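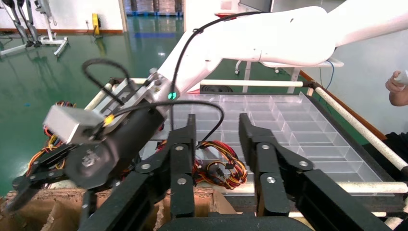

Four stops and a green light

Readers who followed our January item on the wire-sorting trial at Plidwood will remember the claim that came with it: the two-arm cell would move wire bundles into divided trays all day and people could stay out of its way. We said we'd wait and see. We have now seen the fault report, or the version of it that Zuvow is willing to share with customers, and it makes for uncomfortable reading.

The short version is that one of the arms kept closing its gripper after it had been told to stop. It happened 4 times over a run of 1,462 picks. In each case an operator pressed the hold button, the arm itself came to rest as it should, and the fingers carried on closing until they reached the position they'd been given before the button was pressed. Nothing was hurt apart from a few bundles with crushed connectors and one tray with a cracked wall. Zuvow calls this "a minor end-of-motion irregularity." I would call it a gripper that ignores the stop button.

The cause, as Zuvow tells it, is the cable. The gripper gets its commands through a lead that runs loose outside the arm, and at certain wrist angles the lead pulls on its plug. When contact drops for a moment, the gripper never hears the hold command and finishes the last thing it did hear. The arm's own controller has no idea any of this has gone on, so it reports a clean stop. The status light stays green, too. It turns out to be a power light, a fact mentioned on page nine of the manual and, as far as I can tell, nowhere on the machine.

I can believe the cable story as far as it goes. Anybody who has worked near these things has seen a lead snag, and wire bundles don't help, with their loose ends that catch on everything. What I have trouble with is the fix. Zuvow is sending out a longer lead and a clip to hold it, along with a sheet telling operators to check the plug at the start of each shift. That makes a lost connection less likely. It does nothing about what the gripper does when the connection is lost, and that seems to me the actual fault. A gripper that loses contact should stop where it is. Zuvow's answer, when we asked, was that a gripper that lets go or freezes "may cause product loss." So may one that keeps squeezing. The crushed connectors are in a box if they'd like to look.

Then there is the matter of hands. The trial was sold as a job where people would load trays at one end and otherwise leave the cell alone. Go and stand by a cell like this for an hour and count how often someone reaches in. A bundle sits crooked, or two wires hang over into the next compartment, and it's quicker to press hold and straighten it than to wait for the arm to fail the pick and ask for help. That's what the hold button is there for, and people trust it. The report's risk section assumes hand access 'only during planned service.' Whoever wrote that has not done a shift there.

Zuvow points out that the gripper force was capped for the trial and that the cap was never exceeded. Fine. The cap was set at a level that cracked a tray, and I wouldn't want a fingertip to be the next thing to test it.

Rocha, which has the same gripper on a different arm, tells us it hasn't had the fault in 3,000 picks. That may be good news. It may also mean that no one there has pressed hold at the wrong moment, and when we asked how often the button gets used, they didn't know. It isn't logged. Tarer, who supplied the fingers, says the matter is one for Zuvow. Zuvow says the plug is a Tarer part. We expect this to go back and forth for a while.

Until there's a firmware change that makes the gripper stop on lost contact, here is what Plidwood has settled on, and what I'd suggest to anyone running a similar setup:

Use the main stop, which cuts gripper power, before reaching in. The hold button is for pausing the arm and should be treated as nothing more.

Put a label next to the green light saying it shows power only.

Write down every hold, with the time and whether the fingers moved afterward.

Run 300 picks after fitting the new lead, pressing hold mid-close on a good share of them, at different wrist angles, before anyone signs it off. Use scrap bundles.

Zuvow has promised the firmware "in a coming release." We've asked which one. If you've had a gripper carry on after a hold, on any make of arm, please write in with the wrist position if you noted it. We'll print what we get.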